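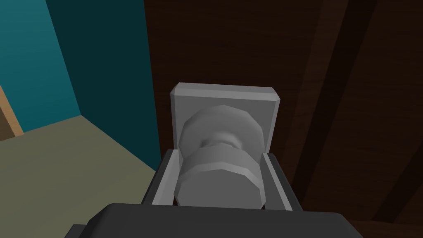 Why the Robot Said "Got It" When It Hadn't

Search topics Go

A robot gripper is a simple sort of hand. Most have two fingers. The fingers slide apart to open and slide together to close, and that is nearly all they can do. They have no palm that bends and no thumb that moves round to the other side.

This page explains a fault found in a gripper program called Turkley. The fault was found in January, during tests on a computer. It broke nothing and hurt no one, but it had to be understood before the program could be used on a real machine in a real building.

What Turkley was meant to do

Turkley is a set of instructions for a robot arm that works in homes. It was written at a small workshop in Lanby. The first version had two jobs. One was to take hold of a doorknob, turn it and pull the door open. The other was to pick up a small object and carry it somewhere else.

People find both jobs easy because the skin on our fingers is full of sensors. When you hold a doorknob, you can feel how hard you are pressing and whether your hand is starting to slide. You do this without looking and without thinking about it.

A robot has to be given each of those abilities separately. It may have a camera to see the knob, a sensor in each fingertip to feel a touch, and another sensor that measures how far apart the fingers are. The program must then put these measurements together and decide what they mean. Turkley's sensors were working properly. The deciding was wrong.

What is a simulator?

A simulator is a computer program that copies the real world, a little like the world inside a video game. It has floors, walls, doors and objects. It also has rules for how things move. If something is dropped, the simulator works out how it falls. If two things touch, it works out how they push against each other.

The simulator used for these tests is called Unlow. Its rooms look plain. Walls are one flat colour, and round things such as doorknobs are made of flat faces joined together. Drawing simple shapes takes less computer time, so more tests can be run in a day. The robot does not need a pretty room to practise in.

Engineers use simulators for safety as well. A real robot arm that moves the wrong way can trap a hand or pull the handle off a cupboard. Inside a simulator, a bad move is only a set of numbers, and the room can be put back as it was by pressing a key.

The fault

The workshop ran a test called the Campos trial. The robot made 200 attempts to take hold of something. At the end of each attempt, Turkley sent one of two messages: HELD or NOT HELD.

Unlow kept its own record. A simulator always knows where everything is, so it can check what the robot claims. When the two records were compared, they did not match. In 35 attempts Turkley had sent HELD, and Unlow's record showed that the object had not been held.

This kind of mistake is called a false positive. "Positive" means the program said yes, and "false" means the yes was wrong. A smoke alarm that goes off when there is only toast in the kitchen has given a false positive too.

The first attempt to be studied closely was number 3404. (The numbers did not start at one, as other trials had been run before.) It was a doorknob attempt. The steps were recorded like this:

1. The arm moved to the door with its fingers open.
2. The fingers stopped with one on each side of the knob.
3. The fingers began to close.
4. One finger touched the knob.
5. Turkley sent HELD.
6. The wrist turned.
7. The knob did not turn.
8. The arm pulled back, and the fingers came away with nothing between them.

Look at steps four and five. Only one finger had touched the knob, and Turkley sent its message at once. The other finger was still a short way off.

Why two fingers must both touch

Try this with a pencil standing upright on a table. Push one finger against the side of it. The pencil tips over or slides away. Now put a finger on each side and squeeze gently. The pencil stays where it is, and you can lift it.

When you squeeze from both sides, the pushes are in opposite directions. They balance, so the pencil does not move sideways. The squeeze also makes friction, the force that stops surfaces from sliding over each other. A harder squeeze makes more friction, up to the point where the object bends or breaks.

With one finger there is a push and nothing to balance it. There may be a little friction, but it is not enough to lift anything, and it will not turn a stiff doorknob.

Turkley had been written with this rule: if a fingertip feels a touch, the object is held. The rule should have been: if both fingertips feel a touch, and both go on feeling it, the object is held. The difference is a few words on paper. In the program it was one line.

Why the fault was missed at first

The early tests used a plain block. Each time, the block was placed exactly halfway between the fingers, so both fingers reached it at the same moment. The wrong rule and the right rule gave the same answer, and every early test was passed.

Later tests were less tidy. The gripper sometimes came in slightly to one side, and then one finger arrived before the other. The shapes were harder as well. A doorknob is wide at the front and narrow behind, so a finger can meet it in more than one place. A lumpy object is harder still. It can rest against one finger while a thin gap is left on the other side, and from some directions a camera cannot see that gap.

The fingers of this gripper open to about 70 millimetres. A gap of one or two millimetres is small next to that. It is still a gap, and a finger on the far side of it is not pressing on anything.
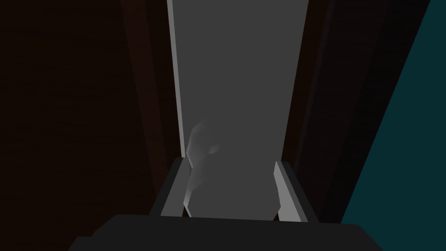
Can a robot tell that it is dropping something?

It can if it has the right sensors and the program keeps checking them. A touch sensor shows when contact is lost, and a finger sensor shows when the fingers have closed further than the object should allow. A robot that checks only once, at the start, will miss a drop that happens later.

Why a wrong message can be dangerous

A missed doorknob does not sound serious. The trouble lies in what the robot does next. Each step in a robot's job depends on the step before it. If the robot believes it is holding a knob, it will turn its wrist and pull. If it believes the door is open, it will try to drive through the doorway. A heavy machine driving at a closed door can damage the door, damage itself, or hit someone standing nearby.

Carrying has the same problem. A robot that thinks it has hold of a glass may lift its arm and swing it across a room. If the glass was only leaning on one finger, it will fall at some point along the way.

For this reason engineers usually treat a false HELD as a worse fault than a false NOT HELD. A robot that wrongly says NOT HELD wastes time by trying again. A robot that wrongly says HELD carries on.

How it was repaired

Three changes were made to Turkley.

The first was the rule about both fingers. HELD is now sent only when the two fingertips feel a touch together.

The second was a wait. After both fingers touch, the program waits for half a second and checks again. A touch that comes and goes is not counted.

The third was a tug test. Before lifting or turning, the arm makes a very small movement. If the object moves with the fingers, the job continues. If the fingers slide, the arm stops, opens the gripper and goes back to its starting place — it does not guess.

The Campos trial was then run again from the beginning, with the same doors and the same objects in the same positions. Using the same positions is important. If the objects had been moved as well, it would have been impossible to say whether the new rule had made the difference or the new positions had.

Turkley no longer sends HELD after a touch on one finger. It does take longer over each attempt, and it sometimes sends NOT HELD when the grip would probably have been good enough. That second problem is still being worked on.

If you meet a robot arm

Stay outside any line or fence marked around it, even when the arm is still. An arm that is waiting looks the same as an arm that is switched off. Do not put your hand between the fingers of a gripper. Tell the adult in charge if a robot drops something, and leave the object where it fell. The arm may be about to reach for it again.

Words used on this page

Contact: when two things are touching.
False positive: a "yes" that should have been a "no".
Friction: a force that stops surfaces from sliding easily.
Gripper: the part of a robot that takes hold of things.
Sensor: a part that measures something, such as touch or distance.
Simulator: a computer program that copies how things behave in the real world.

Page last checked 2026-03-24

Contact us | Copyright Lanby Science Pages | Back to top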